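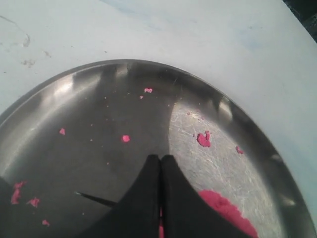
Ramp and ops help wanted at Gresholm airfield

Hi all, Pylyp Harasym here. I run the day-to-day at Gresholm, and I'm looking for two people to join us on the ramp before the fall gets going. One job is full time, the other is weekends plus the odd Friday evening.

We're a small field with one paved runway, one grass strip, a fuel island that Brundance runs for us, and a terminal you could cross in twelve steps. Last year we handled 753 charter movements on top of the club flying, and so far this year we're well ahead of that. I've been marshaling planes myself between phone calls and it's getting silly.

What you'd be doing

Mostly marshaling and parking, chocks and tie-downs, towing with the little Fang tug (it pulls left, you get used to it), loading bags, and walking the runway first thing for stones and bits of metal. You'd also take your turn on the desk radio – wind, runway in use, who's on the apron. In October we switch to winter hours and start the de-icing training, so I'd really like you settled in by then.

The full-time job is 40 hours over five days, early shift starting at 5:30. I know. The coffee is free and the sunrises are pretty good out here!

What I need from you

You have to be 18 or over, hold a regular driver's license, and be able to lift 50 pounds without hurting yourself. You'll go through a background check before you get a ramp badge. Ramp experience is nice but I've trained folks from grocery stores and a car wash and they did great. If you've worked with the Jurer scheduling software, tell me, I'd love someone who understands it better than I do.

Pay

Full time starts at $753 a week, and goes up after your first 90 days. Weekends pay $421 for the Saturday and Sunday together. There's a $500 bonus for either job once you've passed the ramp safety test, and we pay for your boots, vest and ear protection.
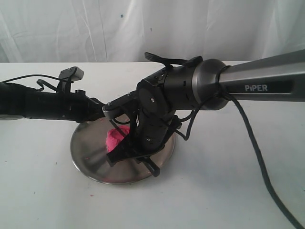
Do I need a pilot's license to apply?

None of the ramp jobs call for one. A couple of our people are taking lessons with the club and get a discount on airplane rental, but plenty of others have no wish to fly anything.

How to apply

Drop a resume at the front desk or mail it to Gresholm Airfield, Box 524, marked for me. A page is plenty – just put your phone number on it and say which job you want. I'm reading them as they come in.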